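Shoe rack, second try

Since August I build my two-arm robot at home, and Zirnico, the simulator, takes most of my evenings. The real arms wait under the desk until the virtual ones can put a shoe on a shelf.
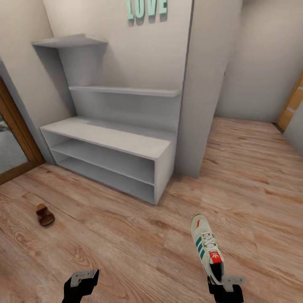
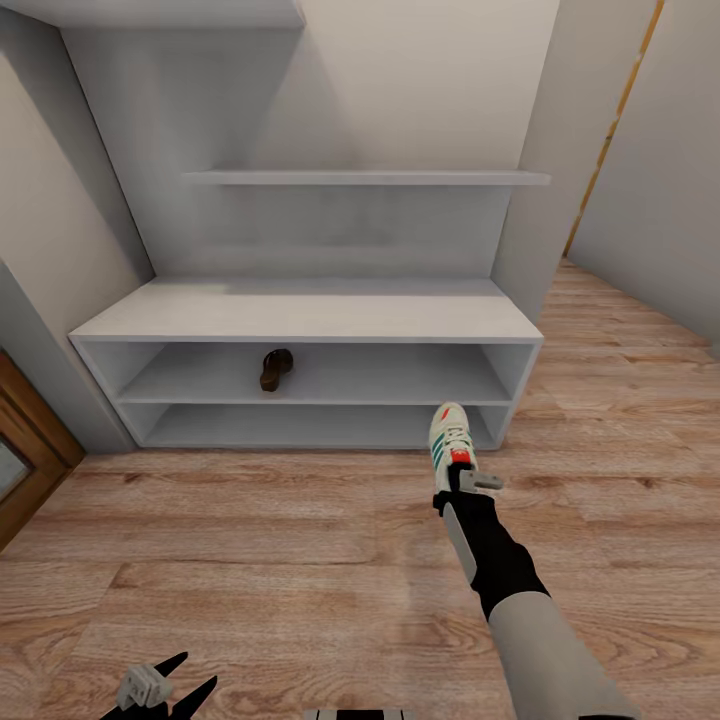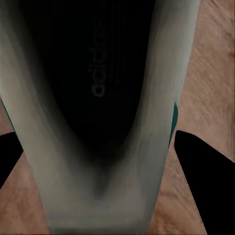 The same simulated room in all three, with the same kind of grippers I will mount on the real machine. I have made 59 runs with the new grasp settings and I keep a log of each one.

Stinby commented that I should lower the friction of the fingers before I train more, and that 3000 steps per run is too short for two arms. I will try it with 17 runs first.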